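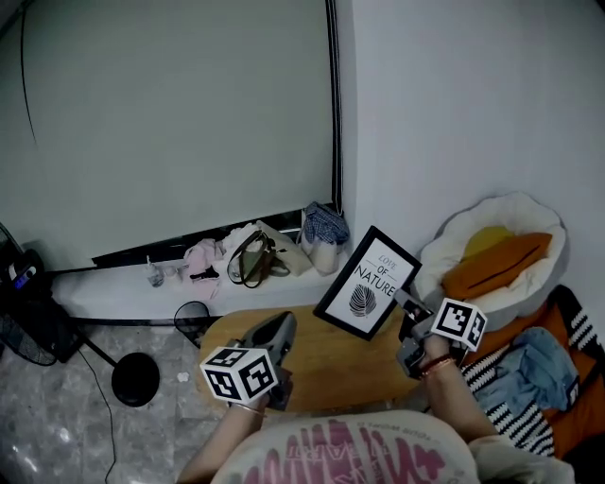
Dry hands and a plain balm

8 July 2019

My knuckles split every winter. It starts when the heater goes on and by now they catch on my jumper sleeves. Last year I went through three tubes of the Frota hand cream from the chemist and got nowhere, so in January I bought a tin of balm from Demanell, a small maker out past Bresusdale, and put it away until the cold came.

It's beeswax, olive oil and a bit of lanolin. No perfume. It smells faintly of honey when you open it and of nothing much after that. The tin holds 50 grams and I paid 84 cents a gram once postage was added, which is dear. They sell it at the Sodton market too if you want to skip the postage.

I use it at night, a pea-sized bit warmed between the palms first – straight from the tin it's too hard to spread. Cotton gloves over the top if I can be bothered. It took 2 weeks for the cracks beside my thumbs to close. The backs of my hands were softer before that.

It's too greasy for daytime. I put some on before work once and left marks on my keyboard and the colour came off my watch strap. For mornings I've gone back to the Frota, a thin layer after washing up.

I haven't tried it on my feet yet. My sister says it's good on heels.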